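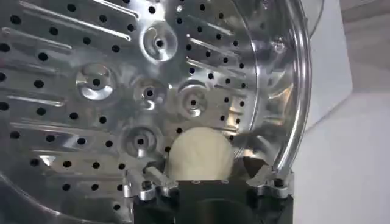

Is the shared laundry and lunch room at Sinmont doing what the grant was meant to pay for?

The laundry is, for the most part. The lunch counter is too early to judge, and I would be wary of anyone who tells you it's a success.

Progress report to the Belkadi Fund
Prepared by Elspeth Ritchie, Sinmont House
2019-10-16

You asked for a short account of the second period, with less about our hopes and more about what happened. I have tried to stick to that. Where I disagree with what Sinmont told you in the application, I say so. I didn't write the application and I have the advantage of hindsight.

Laundry

The machine was used for 196 loads in the period. Of those, 187 have a completed slip, with a name, a start time and the program chosen. The other nine were either not written down or written on a slip that went through the wash in someone's pocket. I'm fairly satisfied with that. I am less satisfied with what we know about who the loads belong to. The application said the laundry would mainly serve tenants on the two upper floors who have no hookup of their own. From the slips, a good share of the early morning use is by the same few households, and at least one of them has a working machine at home. Amerley Bonsu has spoken to them. She thinks they come down for the company. Maybe so, but the fund is paying for the water.

The earlier complaint was about gray specks on light clothing. Divlow, who hold the service contract, told us it was our detergent and that we should use less of it. We did, and the complaints dropped off, though the weather also turned and people stopped bringing in white bedding, so I don't take it as proven. Mawuli Odoi now runs an empty hot cycle at the end of each week and wipes the inside of the drum by hand. The steel is full of small holes and pressed dimples, and he goes over those with a cloth wrapped around one finger. He also checks the rubber seal, where the lint collects. I asked Divlow whether any of this makes a difference and got two different answers from two different people.

Stray items remain a nuisance. Small white things are the worst, mostly socks and cleaning cloths, and they get carried off in the next person's sheets. There is a basket for them by the door. It's always full, which suggests that owners either don't look or don't care. I would like to stop storing these things past the end of each month. Aba Asante would like to keep them longer, and for now her view has won.

Lunch counter

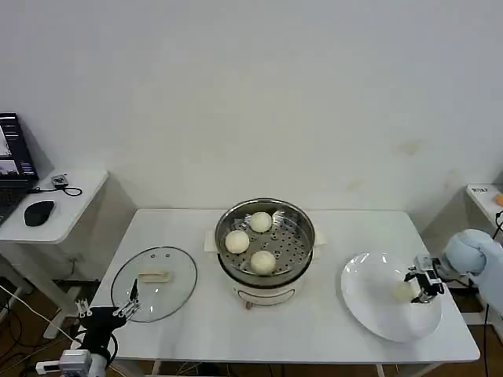 Steaming was chosen over frying because it needs no hood and no grease trap, and on that narrow point the application was right. The bills for the room have barely moved. What it did not allow for is how little space a tabletop setup leaves once the food is out. The steamer takes the middle of the white table, the glass lid has to be laid flat to the left of it whenever the pot is open, and the big serving plate goes on the right, so there is hardly any clear surface left for a second plate, a tray or anyone's elbows. People end up holding their lunch. Aurelio Olvera has asked for a second table and I support him, provided it folds.

Steamed buns are the only thing we have served regularly. They are liked. They also need 40 minutes from the time the water goes on, by Aurelio's reckoning, if he includes filling the pot and laying everything out. A wash is often finished before that, and people with wet laundry on their arm won't wait. The whole idea of putting the two services side by side was that one would fill the time of the other. So far the timing works against us. Aurelio now starts the water before the first noon load goes in, and it helps on the days when he remembers.

I was asked to comment on food safety. The perforated tray and the lid are washed after every service. The white padding under the steamer is my one worry. It keeps the base from sliding and it soaks up drips, but it gets changed when someone notices it and no more often than that. I have asked for it to be changed every day and written this on the checklist. Checklists at Sinmont have a mixed record.

Money

We are slightly under on supplies and slightly over on repairs. The overrun is almost $40, all of it for an inlet hose that Divlow says falls outside the contract. I have read the contract and I think they are wrong, but I doubt it's worth the letters. The tabletop kit was bought secondhand through Pultport and has given no trouble yet. I would still put something aside for it – secondhand kitchen goods rarely give notice.

What I don't believe

The application claimed that shared chores would lead to "lasting neighborly ties." I have no way to measure this and I don't think you should pay us to try. I have seen people talk while they wait. I have also seen them stare at the machine. Please judge us on clean clothes and hot food, both of which can be checked.

Next period

We plan to keep the laundry hours as they are, try a folding table, and have lunch ready earlier in the wash cycle. If the counter is still losing people by December, I will recommend closing it and spending what is left on a dryer. Aba disagrees and will send you her own note. Slips for the period are in the office in a box file, in date order apart from the first week's, and you're welcome to go through them.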